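Changes to the Tultholm Parish Register Index

Posted Fri 12 November

Readers who have followed this blog for some time will know that the index to the Tultholm burial registers has been in preparation for a long while. The first part is now complete and may be consulted on request. It contains 1,227 entries, drawn from two bound volumes and a set of unbound leaves that were previously catalogued under the wrong parish.

The misplaced leaves deserve a short explanation. They were listed for many years with the papers of Clamudside, a neighboring parish whose clerk served both churches and used the same paper for both. Ms. Roos Maes identified them in October by comparing the handwriting of the burial entries with that of the pew rents. I had looked at the same leaves twice and had not noticed the resemblance. The credit is entirely hers.

The index is arranged by surname, with the spelling of the original retained. Where one family appears under several spellings, each spelling has its own heading and a cross-reference to the most common form. Correspondents have asked for a single standardized spelling. I have considered the request and have decided against it. The family written as Dirks, Dierckx and Derrix may be one household or three, and an index is the wrong place to settle the matter.

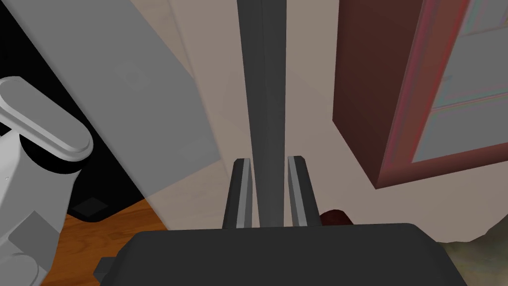
Ages at death are given as the clerk recorded them. A person described as "aged 61 or more" appears in exactly those words. Infants who were buried without a name are listed under the surname of the father, or of the mother where no father is stated. Occupations are included when the register supplies them, and it rarely does before the second volume.

A number of entries remain doubtful. Water has reached the lower corner of 11 leaves in the second volume, and the surnames there have been read with difficulty. Mr. Ward Dierckx checked these readings against the tithe accounts and was able to correct several. Those that could not be confirmed are followed by a question mark in square brackets. I would ask researchers to copy the question mark along with the name, as earlier transcripts of these registers have caused a good deal of confusion by leaving such marks out.

Requests for a search should state the surname, the likely decade and any known variant spellings. General requests for "everything on the family" cannot be answered, and I regret that I have had to return several of them this autumn. There is no charge for a search of a single surname. Replies are sent in the order in which letters are received.

Work on the marriages has begun. Ms. Oksana Chornovol has kindly agreed to read the Latin entries, which are short but heavily abbreviated. The marriage volume has lost its first gathering, so the index will open partway through a year, with the entry for a widow named Pillai and a groom whose first name the clerk left blank.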